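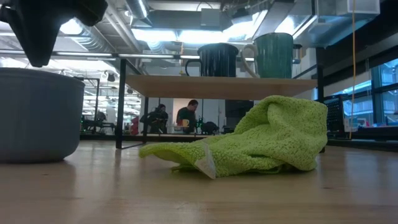
Skultthorpe, 11th June

Fraud for People Who Pay Bills
Session 3 handout: The Changed Bank Details
Moushumi Uddin

These notes go with the evening session and won't make complete sense without it. If you missed it, read them twice and then read section 4 again. Last session's handout (fake job adverts) is still in the folder by the door, along with a surprising number of sets from the session before that.

1. What we are talking about

Invoice redirection, also called mandate fraud, payment diversion, or "that thing with the email", depending on who is explaining it to the insurers. Somebody persuades you that a person you already owe money to has changed banks. You pay the bill, in full and on time, to a thief.

Note what is missing. There's no break-in or forged signature, and frequently no virus. The bill is real. The goods came. The amount is right to the penny. Every check that most offices do is a check on whether the money is owed, and it is owed. The fraud sits in two short fields at the bottom of the page, the sort code and the account number, which are the two things no human being has ever read with pleasure.

Compare the fake invoice, which we covered in session 1. There the whole debt is invented: a listing in a directory that doesn't exist, toner nobody ordered. Fake invoices are usually small, sent in bulk, and rely on you being too busy to argue. Redirection is usually one large payment, chosen with some care.

2. The law, briefly

In England and Wales the main offence is fraud by false representation, under section 2 of the Fraud Act 2006. The prosecution has to show a false representation, made dishonestly, by someone who knew it was or might be untrue or misleading, and who intended to make a gain or cause a loss. Two points people get wrong in the written exercise:

The loss doesn't have to happen. If you spot the email and pay nothing, an offence may still have been committed. Report it anyway.

A representation can be express or implied. Sending an email under a supplier's name says something about who you are, even if the email itself only says "please see attached".

The people who lend out their accounts to receive the money are a separate matter, generally dealt with under money laundering law. They tend to be young, they tend to have been offered a cut, and they tend to be the only ones whose real name is on anything. More in session 5.

3. Case study: Miah and Jurano

Miah is a joinery business which fits out shops. Jurano supplies it with timber and board. They had traded for years on 28 days, and the two accounts departments knew each other well enough to complain about their managers.

In February a message reached Miah's accounts inbox. It was a reply in a genuine thread about a genuine order. It said that Jurano's account was under audit, that receipts were being taken through another account for the time being, and that new details were attached on headed paper. It apologised for the bother. It asked after somebody's knee.

The knee is what did it. When we ran this case with the afternoon group, nearly everyone said they would have been suspicious until they got to the knee.

What had happened, so far as anyone established, is that someone had got the password to a mailbox at Jurano and had been reading it quietly. They knew the order, the due date, the tone and the knee. When the moment came they wrote from a lookalike address, with the letters r and n standing in for an m, and copied the earlier messages underneath.

Miah's clerk did query it. She replied to the email and asked whether it was right. The reply came back within 15 minutes and said yes, it was right, and thank you for being so careful.

She updated the record in Civa, the accounts package, which asked whether she was sure. She was. The payment went in the normal run. Jurano's real accounts department rang when it was overdue, rather embarrassed to be chasing such a good customer, and the whole thing came apart in one phone call.

Questions we'll take in pairs:

Who could have stopped it, and at what point?
What did the clerk do right? (There is an answer. Please don't skip this one.)
Miah still owed Jurano for the timber. Or did it? Whose mailbox was it?
What would you say to the clerk on the day, and does it differ from what your employer would say?

On the third question, please don't expect a neat ruling from me. Start from the position that paying a stranger does not usually clear a debt, then look at what the contract says and how the thief got in. The two firms in this case argued for months and then split it, mainly out of tiredness.

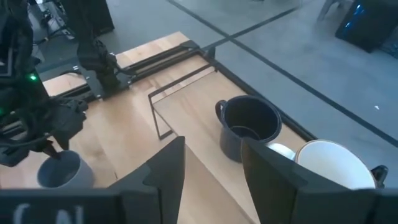

Fig. 2. Dark navy mug, handle to the left.

4. The call-back

Ring the supplier. Use a number you already had before the message arrived: an old invoice, the original contract, your own address book. Do not use the number in the email. Do not use the number on the attached letter. Do not use the number on the supplier's new website if the email was kind enough to link to it.

Speak to somebody. A voicemail saying "just checking you've changed banks, call me if not" isn't a check, it is a diary entry.

Ask them to read the new details to you. If you read the details out and they say "yes, sounds right", you have learned that they are polite. People agree with strings of digits all day long.

Write down who you spoke to, on what number, and when, and put the note on the supplier's record. If your software has nowhere to put such a note, use paper. Paper has had a very low rate of mailbox compromise.

Then have a second person approve the change. The second person must look at the note. In a good many offices the second approval consists of shouting "are you happy with this?" across the room and receiving a thumbs up from someone on the phone to their garage.

A word about cloned voices, which somebody always brings up. Yes, it can be done. It matters mostly when they ring you. When you ring them, on the old number, the thief has a much harder job. This is a good argument for hanging up on people, which I appreciate some of you find difficult.

5. Warning signs, for what they're worth

Long lists of warning signs make people feel safe and then fail to help. Good frauds are good because they lack most of them. With that grumble entered in the record:

A change of bank close to a large payment date.
A reason that sounds official and explains nothing. Audit is the favourite, followed by "merger" and "tax reasons".
A request to keep it to email because the sender is travelling, unwell or in meetings.
A personal account, or an account name that nearly matches. Banks now commonly check the name when you set up a new payee, and will tell you it doesn't match. Staff who have seen that warning wrongly eight times will click through the ninth.
Irritation when you say you'll ring. Real suppliers are occasionally irritated too, so this proves little, but ring anyway.

Bad spelling has gone off the list. The criminals have tidied theirs up and the rest of us have not.

6. If the money has gone

Ring your bank's fraud line first. Before the boss, before IT, before the supplier. Stolen payments are usually moved on fast, and the first hour is worth more than the following week.

Ask for the payment to be recalled and ask for a reference. Get the name of the person, too.

Then tell the real supplier, by phone, and say plainly that one of your two mailboxes may be being read. Don't discuss the fraud by email. I have seen a full recovery plan sent, with attachments, to the thief.

Keep everything. Don't delete the message in disgust, and don't forward it to the whole office with the subject line LOOK AT THIS, since forwarding strips out routing details that an investigator may want. Save the original.

Report it to the police through the national fraud reporting service. You'll get a crime number. You may not get a detective. Reports do get joined up, sometimes a long while later, when the same receiving account turns up in several of them, and your dull little form may be the one with the date that matters.

Change passwords and look at the mailbox rules. Thieves like to set a rule which sends anything containing the word "invoice" or "bank" to a folder no one opens. RSS Feeds is the popular choice.

7. Before next time

Find out how your own workplace changes a supplier's bank details. Ask the person who does it, as the written policy describes an office that may never have existed. Write half a page: who receives the request, who checks, how, and where the check is recorded. Change the names. If you aren't working at the moment, do it for a club, a landlord or your own household, and yes, builders count.

If the answer is "we've never really thought about it", half a page on that will do nicely.

Reading: section 2 of the Act (it's short, you have no excuse), and the Miah bundle, pages marked with a star. The bundle is missing its last page in some copies. The last page is the bank's letter declining to help, and I can read it out.

Session 4 is refunds and overpayments. Bring a calculator, or a phone if you can be trusted with one.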